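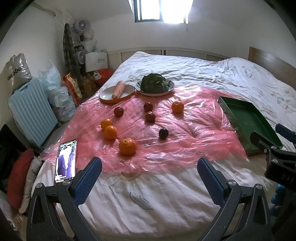
Carrot, leafy greens and fruit on a pink sheet.

Writing for the Web, Unit 3: Keeping a Regular Blog
Amstead College, Evening Programme

Students should have read the unit on finding a subject before attending. The session begins at 7 p.m.

1. Frequency
A blog that appears once a month on a known date is easier to follow than one that appears in bursts. Choose an interval you can keep during a busy term. Posts for this module must be at least 200 words and no more than 999, excluding the title.

2. Drafts
Set aside 30 minutes for a first draft and do not edit during that time. Keep all drafts, including abandoned ones, in your Vumora folder. They form part of the portfolio and will be looked at by the tutor.

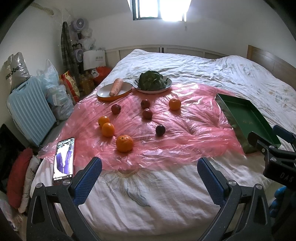

Oranges and plums, with two dishes behind.

3. Reusing older work
A post may be published again if it is clearly marked as a repeat and any dead links have been removed. A short new introduction is expected. Only one repeated post may be counted towards the portfolio.

4. Comments
Reply to readers politely and briefly. Comments that attack another reader should be removed without discussion.

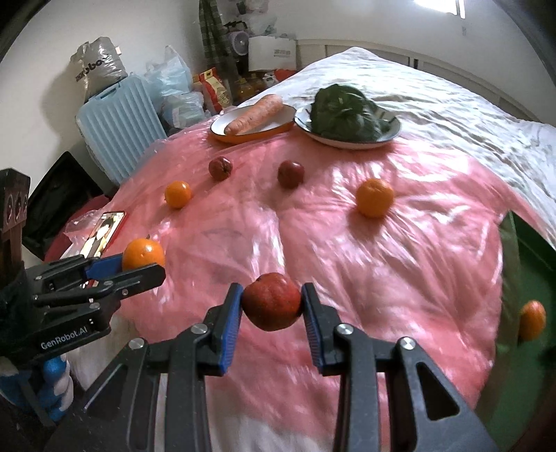
A round red fruit and an orange, each held in a gripper.

Work for next session
Write 3 opening paragraphs for the same post, each in a different tone. Bring printed copies to the Jutmont Room.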